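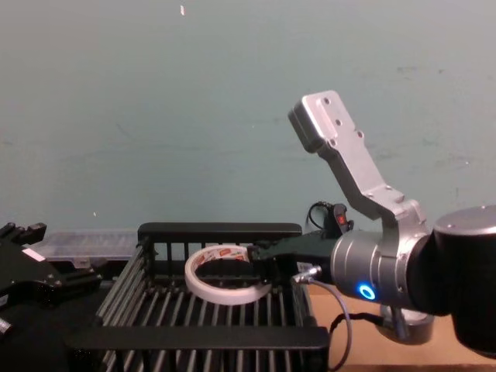
今天讲的是伊耶河(Iyer)临时过境安排,重点放在文本怎么谈下来、谈完以后怎么执行。德里特比(Dritby)和图克比(Tukby)隔河相对,两边的争议写进公报时只有半句话,落到地面上却牵涉渡口、农田、学校和救护车。开讲先请听众看那卷平放在黑色条格架里的白胶带:第一轮会谈时,双方代表团的座位就是用胶带在长桌中间贴一道线分开的,这道线贴在哪里,工作组谈了一个上午。从这件小事进入正题,用时两分钟,不要展开。

## 一、背景(六分钟)

- 先说地理。伊耶河在德里特比一侧水深,渡船可以直接靠岸;图克比一侧是浅滩,枯水期要走栈桥。
- 河上原有一座公路桥,封闭之后只剩渡口。渡口停运时,两岸居民要绕行普卢杜穆斯(Pludumus),开车单程需要大半天。
- 从中断正式接触到临时安排签字,一共454天。这个数字后面还会用到,请在白板左上角写下来,不要擦。
- 中断期间并非完全没有联系。水文站之间照常交换水位数据,用的是一份老的技术备忘录。外交渠道关了,技术渠道还开着,后来恢复会谈就从这里接上。

讲到这里可能有人问公路桥为什么不一起谈。回答要短:桥涉及主权表述,渡口只涉及运营。双方同意先谈渡口。桥的问题放在最后讨论环节,现在不接。

(如果现场有熟悉该地区的人,地理部分可以压到三分钟。)

## 二、会谈地点和代表级别(八分钟)

会谈放在普卢杜穆斯。选这里有几层考虑,按下面的顺序讲:

1. 两边都有公路可到,代表团当天可以往返请示。
2. 当地有一栋旧海关楼,南北各有一个入口。双方从各自的门进,不需要商量谁先到。
3. 普卢杜穆斯方面只提供场地和茶水,不派人列席,也不担任调停。这一点写进了场地函。

代表级别比地点更难定。德里特比最初提出派副部级官员,图克比认为级别太高会让外界期待一份政治文件,希望由交通主管部门的司局级人员出面。结果是司局级担任团长,外交部门各派一名顾问,顾问坐第二排,不发言,但可以递条子。

讲的时候提醒听众注意“不发言但可以递条子”这一条。会议记录只记发言,所以顾问的意见在正式记录里看不到。研究者如果只读记录,会觉得交通官员忽然在某一天学会了外交措辞。这里停一下,让大家把两份记录样张翻到第二页,对照上午和下午的用语。

上午的写法:“我方认为渡口应尽快开放。”

下午的写法:“我方愿在不影响各自既有立场的前提下,探讨渡口恢复运营的技术条件。”

同一位发言人,中间隔了一次午休。

## 三、文本里的几个难点(十二分钟)

这一节是全场的主体,时间不够就砍第五节,保住这里。

**河的名称。** 两岸对这条河的叫法不同,国际地图多用伊耶河。文本最后统一写作“该河流”,只在附图的图例里用了一次Iyer,并加注说明图例文字不具有法律含义。有听众会觉得这是回避。可以承认,确实是回避,而且双方都知道对方在回避,文本因此能签。

**“恢复”还是“开设”。** 德里特比主张写“恢复渡口运营”,意思是原来的制度仍然有效,中断只是暂时的。图克比主张写“开设临时渡口”,意思是旧制度已经终止,现在是新的安排。最后用的是“启用渡口”。这个词在双方语言里都比较中性,法律部门各自做了内部解释,互不交换。

**证件。** 签字文本规定居民持专用通行证过河,护照不盖章。第一批发放376张,两边各自审核各自的居民,再交换名单。名单交换只通报不批准,对方可以提出异议,但要在五个工作日内书面提出,逾期视为没有意见。这一条的措辞改得最多,前后有七稿。讲义附录收了第二稿、第五稿和定稿,请听众课后自己比较,课上不念。

**联络电话。** 渡口两端各设一名值班员,用专线通话。值班员只能谈五类事项:船期、天气、水位、伤病、设备故障。超出范围的问题,回答统一是“我会转告”。值班手册里把这句话印在封二上。

**有效期。** 安排的有效期是一年,期满前一个月任何一方没有书面提出终止,就自动延长。图克比原来希望每次延长都重新签字,后来接受了自动延长,换来的是附件里加了一条随时暂停的权利。暂停要提前四十八小时通知,紧急情况除外。“紧急情况”没有定义,这是目前文本里最大的一个口子,讨论环节一定会有人问到。
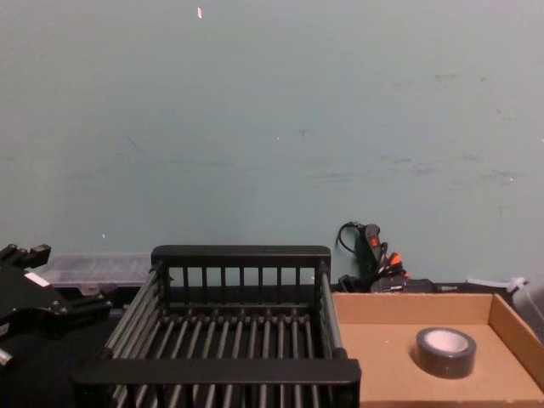
黑色条栏篮筐,后面是留有擦痕的浅色墙面。

## 四、执行情况(八分钟)

渡口在5月启用。先讲数字,再讲问题。

- 头三个月登记过河2631人次。
- 其中探亲最多,其次是就医和农产品买卖,通学学生放在单独一栏,不计入上面的数字。
- 专线值班记录显示,通话内容绝大多数与船期和水位有关。

数字本身说明不了太多。渡口每天能运的人有限,需求和运力之间差多少,没有可靠资料。讲的时候不要说“需求旺盛”这类话,上次讲座被人追问过依据,没有答上来。

问题按下面三个讲:

第一个是货物。文本允许携带“个人合理数量”的农产品,两边检查站的理解不一样。德里特比按重量掌握,图克比按件数掌握。同一筐土豆,过去时合格,回来时超了。联合小组后来发了一份操作说明,改成两种标准满足一种就可以。这份说明没有签字,只有双方联络员的收文章,效力如何,可以请法学背景的听众谈谈。

第二个是救护车。渡船甲板能停一辆小型救护车,可是司机和医护人员不在居民通行证范围内。现在的做法是在码头换车,病人由担架抬过去。德里特比方面提出过给医护人员发年度证,图克比没有拒绝,也没有回复。按值班手册的说法,这件事处在“已转告”状态。

第三个是枯水期。栈桥在低水位时要加长,加长部分伸进主航道多少,涉及中线在哪里。双方都避免画中线,所以每年都由水文站出一张只标水深、不标界线的图,施工队照图接桥。这张图两边水文站各盖一个章,外交部门不盖。

讲完第三个问题,回到白板上的454天。中断这么久,水文站的备忘录没有停,接桥用的图才有人能出。请听众记住这条线索,后面讨论技术渠道时会再提。

## 五、公报和新闻稿的读法(五分钟,可删)

发下去的材料里有两份新闻稿,讲的是同一次会谈。请听众先看长度:德里特比的一份接近一页,图克比的一份只有两段。再看动词。一份写“达成一致”,一份写“交换了意见并确认共识”。

几点提示:

- “坦率”一般说明有分歧,“务实”一般说明绕开了分歧,两个词同时出现时,看后面有没有下次会谈的日期。
- 没有写出来的议题往往比写出来的更值得查。那次会谈的议程里有公路桥,两份新闻稿都没有提。
- 发布时间也要看。双方约定同时发布,实际相差四十分钟。外界有不少猜测,后来知道是一方的网站在维护。举这个例子是为了提醒大家,不要把每个差别都读成信号。

如果时间紧,只讲“交换了意见并确认共识”这一句,其余请听众自己看。

## 六、经费(三分钟)

渡口运营费用双方均摊,单据每季度交换一次。居民票价由两边各自补贴,文本没有规定统一票价。联合小组的办公费用另列,每年上限2000个记账单位,只能用于纸张、翻译和专线维护。

记账单位是为了避开用哪一方货币的问题,汇率每季度在普卢杜穆斯的会面上核定一次。有人会觉得为这么小的金额设一个记账单位太麻烦。可以这样回答:金额小,所以这套办法试得起;将来如果谈桥梁维修费,已经有现成的格式可用。至于会不会谈,目前没有消息。

## 七、讨论环节

留十五分钟。先请听众提问,冷场时用下面的问题:

- 值班员的五类事项如果加一类,加什么,哪一方会反对?
- “紧急情况”不下定义,对哪一方更有利?渡口暂停以后,答案会不会变?
- 技术备忘录在外交中断期间继续有效,是因为双方有意保留,还是没有人想到要废止?现有材料支持哪一种说法?
- 公路桥放到下一阶段谈,文本里有没有留下接口?请指出具体条款。

第三个问题我自己没有定论。水文站的档案只开放到中断前一年,中断期间的往来信函看不到原件,目前引用的都是双方后来的口头说明。有人问起时照实说。

被问到未来走向时不做预测,只说明下一个要看的时间点是有效期届满前一个月。双方都不来函,安排就继续;有一方来函,再看函里用的是“终止”还是“调整”。

## 备注

- 本稿更新至2021年1月18日,此后的船期调整没有收入。
- 地图用不标界线的那一版。旧版幻灯片第九页还有一张带虚线的,放映前确认已经换掉。
- 地名第一次出现时中外文都念,之后只念中文。
- 两份会议记录样张请在散场时收回,新闻稿可以带走。
- 白板笔带两支,场地的那支上次写不出字。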